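The light wooden table

August | 6 comments | 95 shares

I have been meaning to write about the table for ages, and every time I sit down to do it I end up wiping it instead. We got it secondhand from a place called Keskin, and I fell for it on the spot (I am a soft touch for pale wood, as anyone who has read this blog for long will know!).

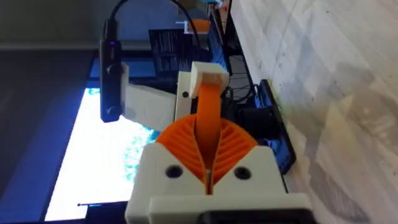
Hinau wrote to tell me that oil beats wax every time on a working table, and that five thin coats are worth the bother.

I took that to heart, bought a tin of Sistov oil and got as far as coat two before tea. It does take patience, and a cloth you don't mind losing. 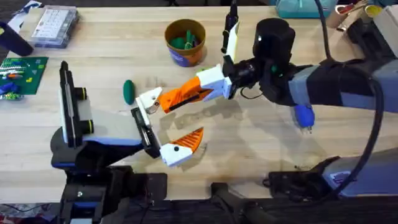
Posted by Skunero, writer and table-botherer

What I like best is having a good stretch of bare wood to look at, with the shadows lying softly across it. I used to cover every table I owned with a cloth, and now I can't think why.

Comments

mossy_kettle: Oil for me too, but do leave it overnight between coats.

Pantry Light: Is the Sistov one very smelly? My last tin was dreadful.

Skunero: A bit, so I keep the window open!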